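Aushilfe (m/w/d) für Lager, Aufräumen und Packen in Gasach

Zuvthorpe – Stellenangebote
Arbeitsort: Gasach
Umfang: Teilzeit, befristet bis Ende Januar, Verlängerung möglich
Bewerbungsschluss: Mittwoch, 27. Juni

Zuvthorpe verleiht und verkauft Haushalts- und Küchenzubehör an Ferienwohnungen, Vereinsheime und kleine Cafés. Kunden stellen sich ihre Grundausstattung zusammen, wir packen sie in Behälter und liefern sie aus. Nach der Mietzeit kommt alles zurück, wird geprüft, gereinigt und wieder einsortiert. Für diesen letzten Teil der Arbeit suchen wir zwei Personen.

Die Stelle ist neu. Bisher hat das Team in der Auslieferung die Rückläufer nebenbei erledigt. Seit wir die Kunden aus Vekimdale mit übernommen haben, reicht die Zeit dafür nicht mehr, und in den Regalen steht zu viel am falschen Platz.

Aufgaben

Rückläufer auspacken und mit der Packliste vergleichen
Geschirr, Flaschen, Dosen und Kleinteile nach Art und Größe in Behälter sortieren
Schränke und Ablagen ein- und ausräumen, auswischen, neu beschriften
Beschädigte Teile aussortieren und in die Liste eintragen
Grundausstattungen nach Packliste zusammenstellen
Am Ende der Schicht Arbeitsflächen freiräumen und die Behälter zurückstellen

Im Sommer kommen an starken Tagen bis zu 1000 Einzelteile zurück, im Winter sind es selten mehr als 500. Die Arbeit ist nicht schwierig, sie muss aber genau gemacht werden. Eine vertauschte Packliste fällt meistens erst beim Kunden auf, und dann fährt jemand ein zweites Mal hin.

Gearbeitet wird im Stehen und in Bewegung. Volle Behälter werden zu zweit getragen oder auf den Rollwagen gesetzt. Die Schichten sind mit mindestens zwei Leuten besetzt, oft sind es mehr.

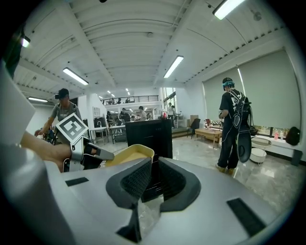 Arbeitsraum in Gasach: gelber Behälter, dahinter der schwarze Schrank, rechts das Fenster mit dem Rollo.

Anforderungen

Sie arbeiten sorgfältig und können eine Liste auch dann noch richtig abhaken, wenn es die dritte am selben Vormittag ist. Eine Ausbildung setzen wir nicht voraus. Erfahrung in Lager, Küche, Hauswirtschaft oder Umzug ist hilfreich. Deutschkenntnisse brauchen Sie so weit, dass Sie Packlisten lesen und sich mit den Kollegen abstimmen können; im Team wird außerdem Türkisch, Spanisch und Englisch gesprochen.

Geschlossene, flache Schuhe sind Pflicht. Arbeitskleidung stellen wir nicht, bequeme Kleidung genügt. Ein Führerschein ist nicht nötig. Wer einen hat und gelegentlich ausliefern möchte, schreibt das bitte in die Bewerbung.

Arbeitszeit und Bezahlung

Eine der beiden Stellen liegt am Vormittag, die andere am Nachmittag. Der Schichtplan wird jeweils für zwei Wochen gemacht. Tausch untereinander ist möglich, muss aber am Vortag bei Selim Duman gemeldet werden. Samstags wird nur im Juli und August gearbeitet, mit Zuschlag.

Der Stundenlohn liegt über dem gesetzlichen Mindestlohn und richtet sich nach der Erfahrung. Die genaue Höhe besprechen wir im Gespräch. Im Jahr stehen bei einer Fünftagewoche 30 Urlaubstage zu, bei weniger Arbeitstagen anteilig. Den Fahrschein für den Nahverkehr bezahlen wir zur Hälfte. Kaffee, Tee und Wasser sind frei, freitags bringt die Bäckerei Tatlı von gegenüber ein Blech Gebäck vorbei.

Einarbeitung

Die ersten 36 Stunden arbeiten Sie gemeinsam mit Trinidad Sarmiento. Sie kennt den Bestand und hat das Ablagesystem aufgebaut. Danach übernehmen Sie eigene Packlisten, zuerst die kleinen für Ferienwohnungen, später die für Cafés. Vorschläge zur Ablage sind willkommen. Bitte räumen Sie aber keinen Schrank um, bevor das abgesprochen ist – die Auslieferung greift morgens nach Gewohnheit zu.

Bewerbung

Eine kurze Nachricht mit Lebenslauf reicht. Anschreiben und Foto sind nicht nötig. Nennen Sie bitte, ob Sie vormittags oder nachmittags arbeiten möchten und ab wann Sie anfangen können. Unterlagen auf Papier können im Büro abgegeben werden, wir schicken sie nicht zurück.

Nach dem Bewerbungsschluss laden wir zu einem Gespräch und einer bezahlten Probeschicht ein. In der Probeschicht packen Sie einen Rückläufer aus, sortieren ihn ein und stellen eine kleine Ausstattung zusammen. Absagen verschicken wir ebenfalls, das kann zwei Wochen dauern.

Ansprechpartnerin für Bewerbungen: Perihan Tokgöz, Personal
Fragen zu Arbeitszeiten und Schichtplan: Selim Duman, Lagerleitung

Der Arbeitsraum liegt im Erdgeschoss und ist ohne Stufen erreichbar. Bewerbungen von Menschen mit Schwerbehinderung werden bei gleicher Eignung bevorzugt.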